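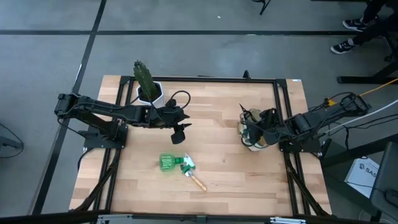
Repotting night was a hit!

What an evening. We had hoped for a decent turnout at the Skulum hall for our first houseplant swap and repotting night, and in the end 16 of you squeezed in, most with at least one carrier bag of cuttings and one with a wheelbarrow (well done Jarosław, all the way up Bednarek Lane in the drizzle).

For anyone who missed it, the idea was simple. Bring a plant that has outgrown its pot, bring anything you'd like to give away, and go home with something new. Jolanta Urbańczyk opened with a short talk on roots, and I have never seen a room so gripped by the underside of a spider plant. Her main point was that most of us jump up far too many pot sizes at once. Go up by two fingers' width all the way round and stop there. A small plant in a huge pot sits in compost that stays soggy for weeks, and the roots rot before they ever reach the sides.

She also had strong words about gravel in the bottom of pots. Leave it out! It takes up room the roots could use and doesn't help the water get away. A scrap of old net curtain over the hole will keep the compost in, and that's all you need.

Then the swapping started, and it was wonderful chaos. The baby spider plants went in minutes, as did Aleksandra Makowska's string of hearts, which she had been growing on in yoghurt pots since September. Kamol Chaiyaporn brought rooted pothos in jam jars and a very handsome snake plant that he split on the spot with a bread knife. I came home with a piece of it, plus a begonia leaf that I'm told will make a whole new begonia if I pin it flat on damp compost and leave it alone. I am not good at leaving things alone, so watch this space.

A few questions came up again and again, so I promised to put the answers in here.

Feeding over winter: stop, for nearly everything. Growth slows right down once the days shorten and the food just builds up in the compost. Start again when you see fresh leaves in spring.

Watering: push a finger in up to the second knuckle. If it feels damp, walk away. Jolanta waters her cacti once between now and March, and they flower every year.

Little black flies: these are fungus gnats and they love wet compost. Let the top dry out properly between waterings and hang a yellow sticky card close to the pot. If it's a bad case, water from below for a month.

Brown tips: usually dry air from the radiator. Moving the plant a metre or so away does more good than misting, which only lasts a few minutes.

The donations jar came to 822 pounds over the evening, including the raffle and Jadwiga Stępień's plum cake, which I suspect raised half of it on its own. Added to what we already had from the summer plant stall, that makes 1092 pounds towards new raised beds by the Ololport footpath. That's enough for two of them with soil, and we hope to have them built in time for the first broad beans.

Thank you to everyone who swept up afterwards - there was compost in places compost should never be. If you left behind a green trowel with a chipped handle, or a single gardening glove (left hand, small), they're in the cupboard by the door.

We'd love to do it again in spring, when cuttings root much faster. Offers of spare pots very welcome, any size, washed if possible. Drop them in the porch, or give them to Aleksandra at the Edik allotments, where she can be found most mornings whatever the weather.

Posted 05/11/2021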